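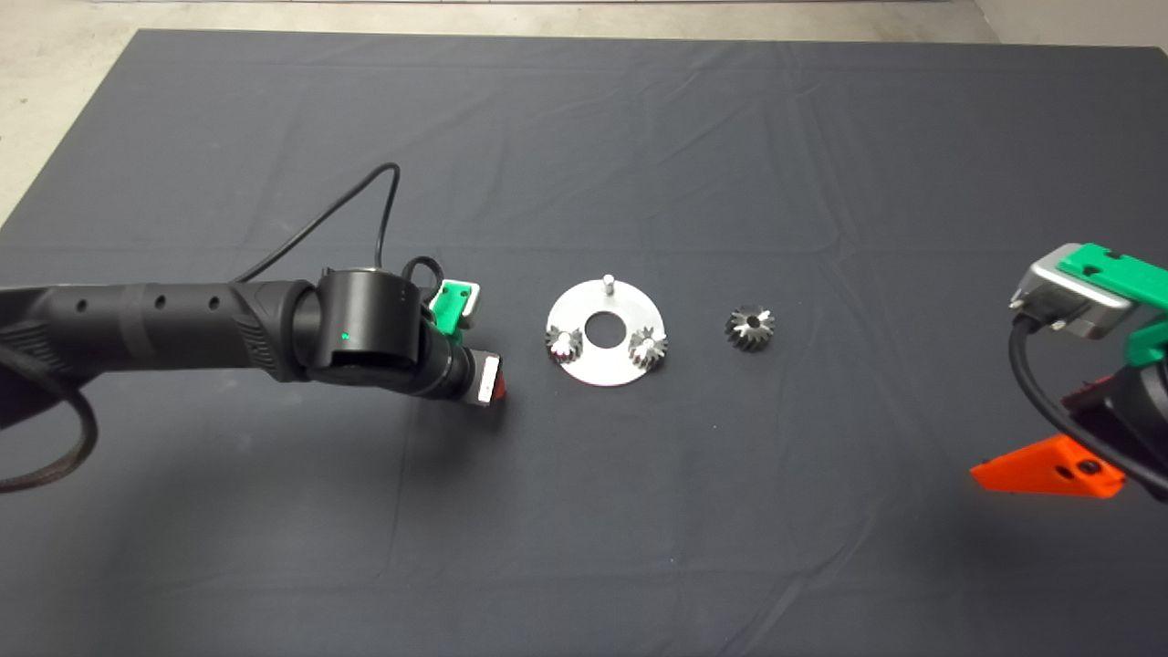 The Arm Is the Cheap Part

Opinion, by Amerley Bawa

Every April our shop puts together an equipment request, and every April somebody writes "robot arms (2)" on one line with a price next to it, as if we were ordering stools. I have written that line myself. I was younger and believed in catalogs.

The arms on our Skikwood bench cost what the quote said. The quote did not mention cables, which have to go somewhere when the arm moves and would prefer to go everywhere. It didn't mention the green brackets and the orange one, all 3D-printed, each of which began as a "quick part" and ended as an afternoon. We spent $3,194 on things that hold other things. Mawuli Frimpong in purchasing asked me whether a bracket was capital equipment or a consumable. After the first few drafts I had an opinion.

Then there is the work itself. Three little bevel gears and a white plate with a hole in it. A person can put a gear on that plate while complaining about lunch. We budgeted 97 hours to teach the arms to do it and used 462, and I would like whoever approves next year's plan to read those two figures slowly.

I'm not against buying the machines. Ekua Opoku, who fought me over this in the Flirano days, was right that hand assembly was wearing people out, and I've told her so, once. My complaint is with the form. It has a box for purchase price and a box for shipping, and no box for the months in which skilled people stand over a dark cloth adjusting a fingertip.

So add the box. Put the hours in it, priced like anybody else's hours, and let the total look ugly. If the request still goes through, buy both arms. And order more cable ties than you think is decent. We're on our second bag.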